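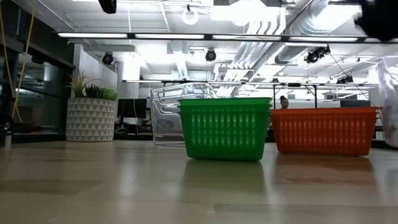 How do I get from Forkton station to the Arellano monastery and back in one day without a car?

Take the 7:40 bus from the station forecourt to Primness, change there for the valley minibus, and get off at the monastery gate. The last connection that works in the other direction leaves the gate at 16:25. Everything else depends on the day of the week and on the month.

Asked in: Travel > Day trips > Public transportation
3 answers

Full question

We arrive in Forkton by overnight train at 6:55 and have one full day before moving on to the coast. The plan is to see the monastery and, if time allows, walk up to the Itard viewpoint above it. We will be there in September. The regional timetable PDF shows the bus to Primness but nothing after that, and the monastery's own page only says "accessible by local transport." Two adults, one of them with a bad knee, so the walk is optional but the bus is not. Is there a through ticket? Is there somewhere to leave bags? Would a taxi for the whole day make more sense?

Answer 1 – Lakmal Weerakoon (accepted)

I do this route several times a year. Details as of last season:

Forkton to Primness. Regional bus, departs 7:40, 9:10 and 11:40 from bay 3, on the left as you leave the station. Journey time is 50 minutes. Buy the ticket from the driver. The machine in the station hall sells rail tickets only, although the screen lists Primness as a destination.

Primness to the monastery. The minibus is run by a private operator and does not appear in the regional PDF. It stops across the road from the bus shelter, outside the pharmacy. There is no sign. It waits for the 7:40 and the 9:10 but does not wait for the 11:40, so treat the 9:10 as the latest usable departure. The ride is 25 minutes. Cash only, paid on getting off.

Return. Minibuses leave the gate at 13:05 and 16:25. The 16:25 connects with the 17:00 bus to Forkton. There is a later regional bus from Primness at 18:30, but no minibus meets it, and the road down has no shoulder for a good part of the way.

Tickets. There is no through ticket. A day pass covers the regional bus only and costs slightly more than two singles, so it has no use on this trip.

Bags. The lockers at Forkton station take a cabin-size suitcase. Larger bags go to the counter next to platform 1, which opens at 7:15. That leaves enough time for the 7:40 if your train is on schedule. The counter closes at 20:00 and staff will not hand anything over after that.

Closing day. The monastery is closed to visitors on Thursday. The minibus still runs, so a full bus is no indication that the place is open.

The viewpoint. Itard is 200 meters of climb above the upper courtyard, mostly on steps, with a handrail on the first half only. Allow 50 minutes up at a moderate pace and nearly as long down. With a bad knee I would skip it. The lower terrace behind the church faces the same valley and is level the whole way. The sign at the start of the path gives the summit behind Itard as 2,914 meters, and people sometimes misread this as the height of the viewpoint. The path to the summit is a separate route and needs a full day.

September is a reasonable month for this. The midday heat has eased and the minibus is still on its summer timetable. After the change to the winter timetable the 16:25 moves to 15:40 – check the sheet taped inside the pharmacy window when you change buses.

Answer 2 – I-hsuan Fang

Agree with most of the above. On the taxi question: we paid 200 for a car for the day, agreed in advance at the rank outside Forkton station, waiting time included. For two people that is well over the bus fare. For four it starts to be reasonable. The driver will want to leave by 17:00 whatever was agreed in the morning.

Two corrections. The regional bus left from bay 4 when we went, so look at the board. Also the café by the gate was shut in the afternoon. Buy food in Primness; there is a bakery two doors from the pharmacy.

Shoulders and knees have to be covered inside the church. They lend wraps at the entrance but had run out by noon.

Answer 3 – guest

went 2 yrs ago, just took a taxi, was fine. dont remember the price. the museum part isnt worth it imo

Comments on Answer 1

Is the 9:10 also running on Sundays? The PDF has a footnote symbol beside it but no footnote.

Lakmal Weerakoon: It runs on Sundays. The symbol means no service on public holidays.

Does the minibus take a folded stroller?

Lakmal Weerakoon: In the rear, if there is room. Get in line early.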